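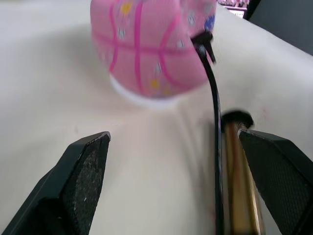

I bought the Erkgate drawer cabinet in December, after a long time of keeping small things in jars and old tea tins. I have used it every day for half a year, so I think I can now write a fair review.

The cabinet has 27 drawers in two sizes. It is made of gray plastic, with a steel back that has two holes for hanging it on a wall. I did not hang it. It stands on a shelf beside my work table, and its weight is enough to hold it in place when I open the lower drawers. When I open the top ones quickly, it tips forward a little, so I put a strip of rubber under the front.

**The drawers.** They slide well and they have a small stop at the back. I was very glad about this stop, as my older cabinet, a Cornetti, did not have one, and I have picked up screws from the carpet more times than I would like. The stop works on the small drawers. On the large ones it is too short, and if the drawer is heavy you can still pull it out completely.

**The labels.** This is the weak part. The paper cards go behind a clear window, but the window is loose and the cards fall down inside. I now write on tape and put it on the front. It looks less nice — but I can read it from my chair.

**The dividers.** You get six of them, and I think it is not enough. More can be ordered from Erkgate for four dollars a set. They took two weeks to arrive.

Before filling the drawers I sorted everything into clear plastic bags, and I kept many of the bags afterwards. A bag of bolts goes into a drawer as it is, and I can take it with me to another room when I repair something. It uses more space than loose parts, of course.

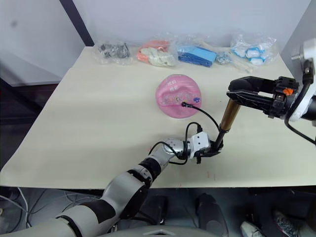
Hwa-young Yoon wrote to me that she would leave the bags out completely, because in her cabinet they catch on the drawer above and then nothing opens. She cuts the bottoms of milk cartons and uses them as little trays. I tried it in one large drawer and it fits well, although the small drawers are too narrow for it.

I would buy the cabinet again, at the price I paid. If labels are important to you, look at the Stancombe first. It has fewer drawers, but the cards stay where you put them.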